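Lab 4 notes - two-arm handover
Instructor: Bhavana Nair. Lab help: Mikkel Blöndal, after 3 most afternoons

Read before you come in. Last group lost half the session on setup.

Teams
Bridulberg - left station
Sinia - right station
Woserport shares with Sinia till the March break

What you turn in
- 27 recorded episodes per team, good and bad both. Dont delete the bad ones.
- one page on grasp failures, your own words
- the log file, named by team

Setup
Home both arms first. Then the wrist camera, check the stream is live before you touch the leader arm. Step limit is 2000, leave it. Keerthana's team set 3000 last term and filled the disk.
Gripper force at 38 to start. Lower for soft items. Write down what you changed.

Recording
One person drives, one person calls start/stop. Swap every few runs. Slow approach, slow close - fast closes look fine on the leader side and then the object is gone. Keep hands out of the work area while torque is on. If an arm faults, stop, say so out loud, re-home.
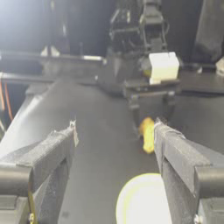 Fingertip pads: check them beetween runs, worn padding changes your grip and then your data dosn't match the first half. Spares from Mikkel.

Grading same as Lab 3. Late = minus one grade step, ask Bhavana BEFORE the deadline not after.

Next time: training on your own episodes. Bring the log file. Read Reddy handout, sections 1 and 2, skip the math at the end.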